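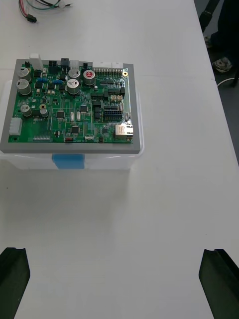
Controller board resets when the network cable goes in

Forum: Repair and Salvage > Boards and Power

bquintana
Posted 16 Jan 2019

I have a green controller board out of a Prumodus access panel. It has electrolytic caps along the left side, a white pin header on the top edge and an Ethernet jack on the right. It boots on the bench supply and the status light comes on. As soon as I plug in a network cable it resets, comes back up and resets again. With no cable it will run all day.

Supply is a Wolex bench unit, current limit set to 5 amps. I have not replaced anything yet. Before I order parts I would like to know if anyone has seen this.

Benito Quintana

marsh_tv
Caps. Recap it and report back. Anything that has been in a panel in a hot closet for years needs them.

dellwood
I would not start there. Are any of the tops domed? Any crust around the base? If they look flat, check the input voltage at the board while you plug in the cable. Measure on the board, not at the supply terminals.

bquintana
Tops look flat to me. No crust that I can find with a loupe. I will measure tonight.

marsh_tv
Flat tops mean nothing. I have pulled plenty of flat ones that read 90 percent gone on the meter. You need an ESR meter for this.

dellwood
Sure, some fail flat. But he has a fault that follows the network cable. That points to a rail sagging when the Ethernet side starts drawing, or to a bad connection feeding it. Five minutes with a meter is cheaper than a bag of caps.

bquintana
Measured. The supply shows 15 volts and holds there. At the board it drops every time I plug in the network cable, low enough that I am not surprised it resets. So I am losing it between the supply and the board. The only thing in there is the wire harness, with the small white plug at the board end. The harness is the original. I wiggled it at the plug and got one reset with no network cable in.

Do people remake these or buy them? The crimps are tiny and I don't own the right tool.

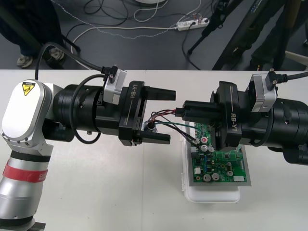 ohmsteader
Buy it pre-crimped. Koivisto sells leads with the contacts already on and you push them into a new housing. Check the pitch first, because there are two sizes that look the same until you try to seat them. Also keep the wire colors in the same order as the old one. Write it down before you pull anything out.

marsh_tv
Or clean the contacts and squeeze them a bit tighter with a pin. Works fine and costs nothing.

ohmsteader
It works for a month. If the contact got warm even once, the spring is soft and it will loosen again. I would not put that back in someone's door panel.

dellwood
Agree on replacing it. While the old plug is off, look at the pins on the board side. If they are dull or brown, clean them before the new one goes on, and touch up the solder underneath.

bquintana
Ordered a pack of 15 leads and two housings. One pin was a little brown, so I reflowed it. I will do the harness when the parts get here.

marsh_tv
Still say check the caps while it's out.

tulen_fan
Had the same thing on a Tulen board last May. Bad crimp on the ground wire, caps were fine.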